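# 釉薬の黄をめぐって――グレンリの窯業地に見る色の継承

北の入り江に面した町グレンリ(Grønli)では、冬の日照時間が短い。港から坂を上がると、斜面に沿って低い煙突が並び、その多くは現在も使用されている。この町の陶器は長く日用の器として周辺の漁村に供給されてきたが、近年は黄色の釉薬によって知られるようになった。本稿では、この色がどのように受け継がれ、どのような条件のもとで維持されているかを報告する。

当地の窯業の中心にあるのは、共同工房スクーロ(Skuro)である。複数の陶工が窯と原料庫を共有し、釉薬の調合記録を共同で管理している。記録は手書きの帳面として始まり、現在は23冊を数える。最も古い帳面には、灰の採取場所、土の乾燥日数、窯詰めの位置が簡潔な符号で記されており、読解には経験を要する。符号の一部は書いた本人の世代で意味が失われ、後年の陶工が試し焼きを重ねて推定したものである。

調合記録の整理を担当するカディ・プロッサー氏は、黄色の再現が最も困難であったと述べる。「帳面には『春の灰』とだけ書かれている頁があります。樹種も分量もありません。当時の陶工にとっては、書くまでもないことだったのでしょう」。氏は港の古い倉庫に残された陶片を集め、釉の厚みと貫入の状態を記録と照合する作業を続けてきた。現在の標準調合は、その作業から得られた3種類の候補のうち、量産時のばらつきが最も小さかったものである。

黄色の釉薬は、古くから鉄分を含む原料によって得られてきた。酸化炎で焼成すれば黄から飴色に、還元炎では青磁に近い緑に傾く。グレンリの器の縁にしばしば緑が差すのは、窯内の雰囲気が場所によって異なるためとされる。かつてはこれを焼きむらとして値を下げたが、スクーロは十数年前に扱いを改め、縁の緑を等級の判定から外した。市場の評価が変わったことに加え、窯の構造上、完全に避けることが難しいという判断があった。

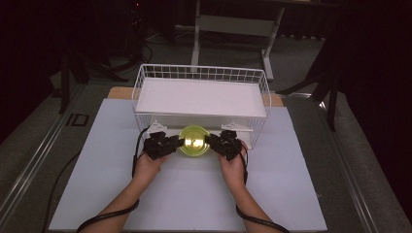 縁の色の評価については、陶工の間でも見解が一致していない。均質な黄を理想とする立場からは、縁の変化は本来の意図から外れたものとみなされる。一方、内側の鮮やかな黄に対して縁がやや緑を帯び、浅い円形の内面の中央に淡く光が映る小鉢のような取り合わせを、器の見どころとして積極的に評する者も多い。浅い器では内面の色が一目で見渡せるため、縁との差が深鉢よりも意識されやすい。使用者からの意見もこの点に集中する傾向があり、工房は販売時の説明書きに、色の幅に関する一文を加えることとした。

流通の面では、卸売会社シトロー(Citlow)の役割が大きい。同社は都市部の小売店にグレンリの器を紹介し、年に2回、工房と仕入れの協議を行っている。買付を担当するダーネル・フィッツシモンズ氏によれば、当初の発注はおよそ1,000点であったが、納期の見通しが立たず、初年度の取引は部分的なものにとどまった。「見本と同じ色を求める店に、同じ色は届かないと説明するところから始めました。断られたことも少なくありません」。同社はその後、見本を単品で示す方法をやめ、濃淡の異なる10枚の色板を一組として店に貸し出す方式に切り替えた。店側は色の範囲をあらかじめ了解したうえで注文を行う。この方式の導入後、色を理由とする返品は減少したという。

原料の確保は、より長期的な課題である。灰の供給は周辺の林業に依存しており、伐採の時期や樹種の構成が変われば、釉の性質も変わる。スクーロでは入荷した灰を水で繰り返し洗い、沈殿したものを乾燥させ、ふるいにかけたのち、少量ずつ試験焼成を行う。可溶性の成分が残ると釉の熔け方が不安定になるため、水簸の工程には数週間をあてている。試験片は帳面の番号と対応させて保管され、調合を変更する際には、必ず過去の試験片と自然光の下で並べて確認する。冬季は確認に適した時間が正午前後に限られ、判定が翌日に持ち越されることも多い。

土についても事情は似ている。以前は町の背後の谷から採った粘土を単味で用いていたが、砂分の多い層に行き当たってからは、別の産地の土を混ぜている。素地の収縮率が変われば釉との適合も変わり、貫入の入り方に影響する。プロッサー氏は、混合比の変更を記した頁に必ず当日の気温と担当者名を添えるよう求めている。後の世代が符号の解読に費やす時間を、少しでも短くするためである。

後継者の育成については、対岸の集落スキヴネル(Skivuner)にある研修所との連携が始まっている。研修生は最初の一年を主に土練りと窯詰めに充て、釉薬の調合に携わるのは二年目以降となる。窯詰めが先に置かれているのは、棚の位置と焼き上がりの関係を身体で覚えることが、調合の理解に不可欠と考えられているためである。火前に置いた器と奥に置いた器では、同じ釉でも色の出方が異なる。研修生は自ら詰めた位置を図に書き、窯出しの後に結果を記入して指導者に提出する。

この図は当初、研修の評価資料として作成されていたが、現在は工房の調合記録に綴じ込まれている。ベテランの陶工が自明として書き残さなかった事柄が、初学者の図には細かく記されていることがあるからである。焚き口からの距離、棚板の反り、隣に置いた器の高さといった記述は、古い帳面にはほとんど見られない。

工房では来季、旧来の薪窯の一基を改修し、煙道の位置を変更する計画を進めている。改修後の窯でこれまでの黄が得られるかどうかは、焼成を重ねてみなければ判断できない。改修前の最後の窯詰めには、現行の標準調合のほか、採用されなかった2種類の候補による試験片も入れられる予定である。結果は新しい帳面の最初の頁に記録される。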